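Moving our club site to a static generator: project report

Posted Sun 5 March

So this is my write-up for the web systems unit, and I'm going to tell it in the order it happened because the tidy version made no sense when I tried it. The short version is that I took an old PHP site running on a rented server, pulled everything out of the database, and rebuilt it as flat pages with a generator called Mosora. The marker wanted screenshots of config files. I've put those in the appendix and kept the main part readable.

Where it started

The old site had been going for years on a CMS called Ratomix. It had 837 posts in it when I did the export, plus a gallery plugin that hadn't been updated since before I started high school. Every page load hit the database, even for pages that hadn't changed in ages, and the admin panel took so long to open that I used to go and make toast. (Good toast, at least!) I wanted something I could build on my laptop, push up to the server and forget about.

Getting the content out

Ratomix does have an export button, and I was very excited about that for one afternoon. It gives you a single huge XML file with all the HTML squashed inside, and half the apostrophes come out as weird symbols. I spent most of December on a little Python script to pull each post into its own text file with a title, a date and a category at the top. The apostrophe thing was an encoding mismatch: the tables were set to Latin-1 but the old theme had been writing UTF-8 into them the whole time. Once I dumped the tables as Latin-1 and read the result back in as UTF-8, they all came good.

Images were worse. The gallery plugin stored every upload in four sizes with a random string in the filename, so I only kept the biggest of each and let Mosora do the resizing at build time.
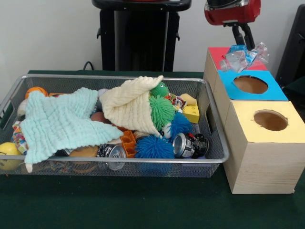

The first full build took 415 seconds, which I thought meant I'd broken something. I hadn't, it was resizing everything from scratch every single time. There's a cache folder setting that is off by default, and the docs mention it once, on a page about deployment where I'd never have looked. With the cache on, a normal rebuild is quick enough that I don't notice it. If you do this yourself, turn that on first and save your evening.

Setting up the server

The hosting is the cheapest plan at Lau, which is a plain Linux box with SSH and not much else. I put nginx on it and pointed the root at a folder called current, and that's really a symlink to whichever build is live. Each deploy goes up with rsync into a new dated folder, and then the symlink gets swapped over. If a build is bad I just point it back at the last one. I've had to do that twice already, both times because I'd left a draft flag off something embarrassing.

Old links were the bit I cared about most. People have bookmarked stuff, and I didn't want them landing on a 404. I wrote out a redirect map with 300 lines in it, one for each address that had changed, and loaded it with nginx's map directive. My first go used a separate rewrite rule for each line and it worked, but reading it made my eyes hurt.

Certificates were easy. Backups were less easy, so I'm using Proteck to copy the source folder off my laptop every night. The built pages don't get backed up at all and I'm fine with that, I can always make them again.

Templates

I rebuilt the theme from nothing and kept it boring on purpose: one column, a system font, a menu that works without JavaScript. The trickiest template was the picture page, where the caption, the date and the previous/next links all had to wrap nicely on a phone. I got it behaving after I stopped using floats and learned grid properly, which I should have done in first year.
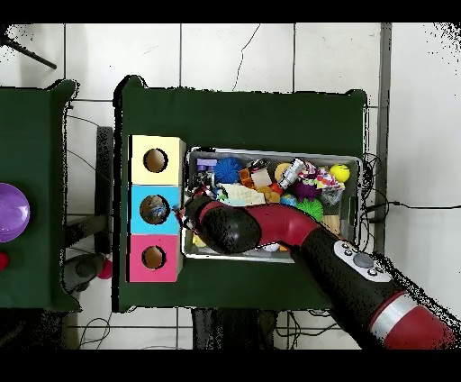
A comment on my draft asked why I hadn't simply upgraded Ratomix and put a page cache in front of it, seeing as that would have been a weekend's work and kept the admin panel for people who don't want to touch a terminal. Fair question, and I went back and forth on it. The upgrade path needed three jumps between major versions and the gallery plugin died on the first one, so I'd have been rewriting the gallery anyway. The terminal part is a real downside though. At the moment I'm the only person who can publish.

What's left

Search is still missing. I've got a build step half written that makes a JSON index, and it works on my machine but the file is bigger than I'd like for someone on mobile data. Comments are gone for good, I think. I'm also looking at a build hook so that other members can edit a text file in the browser and have the site rebuild by itself. The script and the redirect map are both in the project folder with the rest of the source.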